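2024/5/14 工作室记录

上午把旧机器上的字体库清了一遍。Provard 的画册还有一部分源文件留在那台老塔式机里，当年是用早就停更的排版软件做的，新系统打不开，只能在旧机上先存成中间格式，再拷过来转。一共1,305个字体文件，去掉重复和损坏的，留下598个。重复的多半是每次给印厂打包时连带复制出来的，名字一样，修改日期不同，内容校验下来完全一致。

损坏的那批主要是老的点阵加轮廓两件套，只剩点阵那一半，轮廓文件不知道什么时候丢的。资源分支在走U盘的时候被抹掉了，文件大小显示为零。以后从旧机往外拷，一律先打成磁盘映像，不要直接拖到U盘上。这条我去年写过，自己又忘了。

步骤记一下，免得下次重来：

1. 旧机断网，系统时间先改对。电池没电了，每次开机都回到出厂日期，存出来的文件排序全乱。
2. 字体先停用全部，只开画册要用的那一组，再打开源文件。一次全开会死机，今早死了两回。
3. 存中间格式，不要勾“嵌入预览”。
4. 做映像，拷到共享盘的 Hou 目录，下面按项目建文件夹。
5. 新机上打开，逐页对照当年的印刷样。

第5步最慢。画册共71页转完，正文基本没动，标题字距变了。原来的标题是手工调过字偶间距的，转换以后数值还在，但单位解释不同，看上去松了一截。试着统一减了一个值，大字号的页面好了，小字号的又挤在一起，只能分开处理。先把封面和章首页调好，内页明天再说。

颜色也有点问题。旧文件没有内嵌色彩配置，新软件按默认的来，灰底偏暖。翻了印厂当时的传真，上面只写了纸张型号，没写配置。暂时用最接近的一个，打了小样放在窗边看，灰色部分可以接受，蓝色偏紫。Yanling 手上可能有当年的打样，已经留言问她。

中午换了那台老机的硬盘支架，原来的两颗螺丝滑牙，硬盘转起来整个机箱都在响。换完安静多了。顺手清了电源风扇，灰很厚。内存插槽有一条时认时不认，用橡皮擦了金手指，重启三次都认到，先这样用。键盘的回车键偶尔连击，没修。
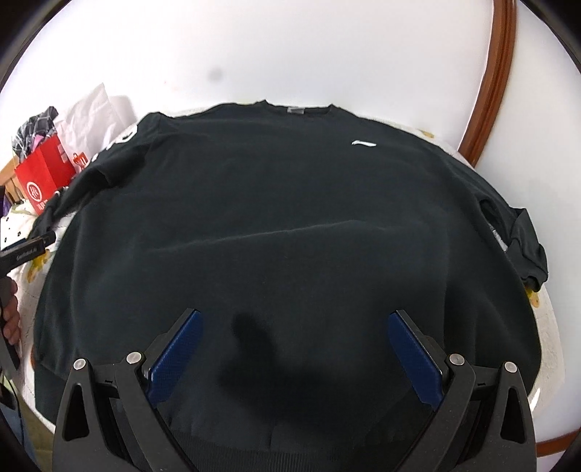 Noman Bangash 下午看了这份记录的前半段，说他不赞成在旧机上转。他的意见是把整块硬盘做成映像，放进模拟器里跑，字体和软件原样不动，转换的时候随便死机，重开就是，省得一直伺候一台随时会坏的机器。他还提到字距的事，认为应该先从旧软件里导出一份PDF当基准，两边叠在一起看，别拿印刷样去对，纸会涨缩，量出来本来就不准。

他说得有道理，PDF基准这一条马上可以做。下午试了一页，旧机导出，新机叠层，差值一眼能看出来，比拿尺子量印刷样快得多。之前调的章首页也重新对了一遍，有两页我调过头了，改回来一点。

模拟器那条我有保留。那套排版软件要插加密狗才能启动，加密狗走的是老的键盘接口，模拟器里接不进去。Noman 觉得可以找转接器，我以前买过一个，键盘能用，加密狗不认。不过整盘映像无论如何该做，这个不依赖模拟器。晚上走之前挂上去跑，按今天读盘的速度，估计要过夜。

另外，Dastus 的标志源文件也在同一块盘上。打开看了，是早期手绘扫描以后描的路径，节点特别多，曲线有好几处不顺。当时屏幕小，看不出来，印在信封上也没人注意过。现在放大就很明显，尤其是字母D的内弧。要不要重描，得问客户，我的想法是保留原稿存档，另做一份干净的，节点尽量放在极值点上。重描的时候不要用自动简化，试过，转角全圆了。

Jolter 那边的旧网页素材，今天没动。文件夹里全是切片图，命名没有规律，需要一整天。计划八月以前弄完，不急。

关于共享盘，大家存文件请注意：

文件名不要用斜杠和冒号，老系统允许，新系统会替换掉，链接就断了。今天有十几张图因为这个找不到，手工重新链接的。

中间格式文件不要删，即使新格式已经存好。转换器以后可能会更新，到时候重转一遍就行，不用再开旧机。

改过的版本另存，文件名后面加名字缩写，不要覆盖。

耗材：旧机主板电池要买2颗，一颗备用。磁盘映像用的外接硬盘快满了，剩下的空间够今晚这一块，下一块要换新的。橡皮也用完了。

傍晚 Yanling Jia 回了留言，打样在，但是受过潮，边上有水渍，中间的色块还能看。她明天带过来。蓝色等看过打样再定，先不改文件。

待办：
内页标题字距，按PDF基准分大小字号两组调
核对打样的蓝色
检查过夜映像的校验值
给 Dastus 发邮件问标志重描
旧机换电池，换完确认启动盘设置没有丢

18:40 映像开始跑，前几分钟没有读错误。显示器关了，主机别关。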